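Folding for a living: the Wesbridge woman who sorts other people's cupboards

22/01/2021

Joelle Khoury did not plan to spend her working life with other people's T-shirts. She trained as a bookkeeper, worked for a furniture importer for several years and began sorting wardrobes in the evenings for friends of friends. Her business in Wesbridge now takes up the whole week, and before the restrictions she was visiting four homes a week. Much of the work has since moved to advice by telephone and small classes when the rules permit them.

We spoke by telephone on a wet morning. She had been up since five.

"People ring me after Christmas," she said. "They have been given clothes and they have nowhere to put them. Then there is a second rush in September, when the children go back and the summer things have to go somewhere."

Most of her clients think the problem is a lack of space. Khoury says she has seen very few homes where that was true. She usually starts with the bed, and asks the client to put every item from one drawer on top of it. Only one drawer is done at a time. If the whole wardrobe comes out at once, she said, the client is tired by lunch and everything goes back in a heap.

"One drawer takes 20 minutes. Anyone can do that. Then you stop and have a cup of tea, and if you want to do another one you do another one."

Her first paying client was Ivan Harasym, a retired bus driver who had moved from a house into a one-bedroom flat. He had brought everything with him. He told me he had 78 shirts at the time, a figure he knows exactly, having written them all down for her on the back of an envelope.

"I wore six of them," he said. "The rest I was keeping for good. She asked me what good was, and I could not tell her."

He kept the shirts he liked and gave the others to a charity shop. He still folds the way she taught him, and he does it on the bed with the radio on. He did not enjoy the first visit, he said, and nearly cancelled the second.

Khoury's method for a T-shirt is plain enough. The shirt goes face down on a flat surface. The sides come in to the middle, the sleeves go back on themselves, and the whole thing is folded up from the hem into a block that will stand on its edge. She does not iron T-shirts and does not advise it. She does ask people to pull the cloth straight before the first fold, and she says this is the part that almost everyone leaves out.

"They put it down with all the creases in it and fold the creases. Then they take it out on Monday and say the folding has made a mess of it. The mess was there already."

Boglárka Dobos, who works with Khoury on larger jobs, is stricter about this than her employer. She takes hold of both ends of a hem and draws it tight before she lets anybody go further. Dobos came to the business from a hotel laundry in Dronitz, where she folded sheets and towels for eleven hours a day.

"In the hotel you had two people to a sheet," Dobos said. "At home you have one, so you need a bed or a table. Do not fold in the air. I see people folding against their chest and it is always crooked." 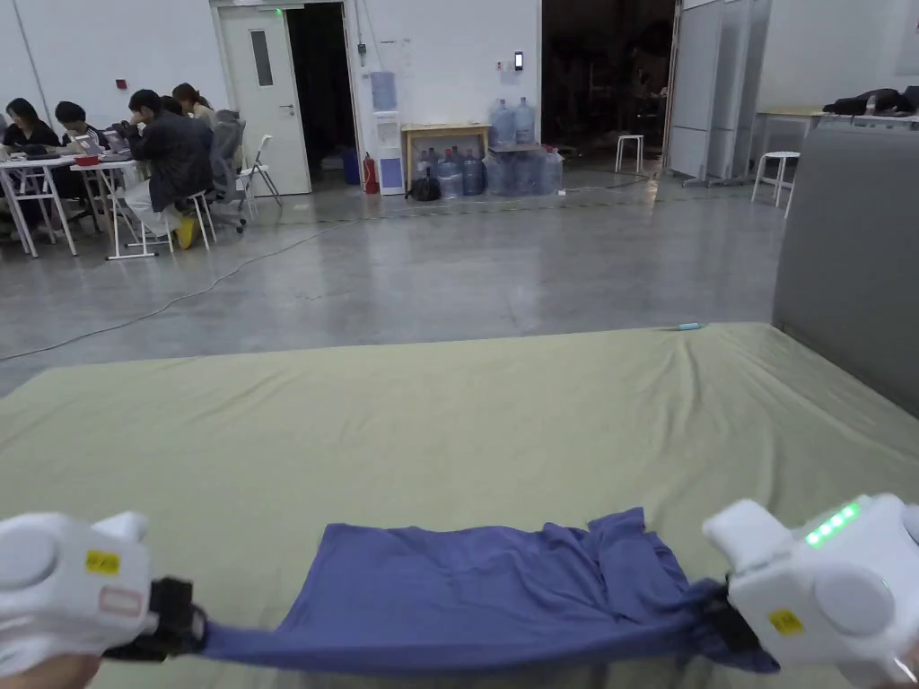 A mattress has some give in it, and beginners sometimes find that the cloth drags when they smooth it. Khoury tells them to lift and lay it again. She likes a bed for teaching all the same, as it is the right height for most people if they sit, and it is the surface they will have at home. Kitchen tables are flatter, but they tend to have breakfast on them.

The two women do not agree on everything. Dobos would have every shirt in a drawer folded to the same width. Khoury thinks this is too much to ask of a family with children, and is content if the drawer shuts.

I asked what she charges. A full day for one person costs less than a new chest of drawers, she said, and she would not be drawn further. The largest job she has taken was for Maya Yammine, who was emptying her parents' house in Ostberg and needed the linen sorted among three sisters. It took nine days. There were tablecloths that had never been out of their wrapping.

"We did not fold those," Khoury said. "We opened one and had lunch on it."

Yammine remembers the lunch too, although in her account it was supper. She took the tablecloth home and uses it at weekends.

Khoury's own wardrobe is small. She owns two good coats, one of them her mother's, and keeps her jumpers on an open shelf where she can see them. Her socks are not folded at all. They go into a box by the door, and her husband has given up asking about it.

She hopes to begin evening classes again in the spring, with eight people to a class. Those who want a place should bring three T-shirts and one thing they have never managed to fold. Last time, five of the eight brought a fitted sheet.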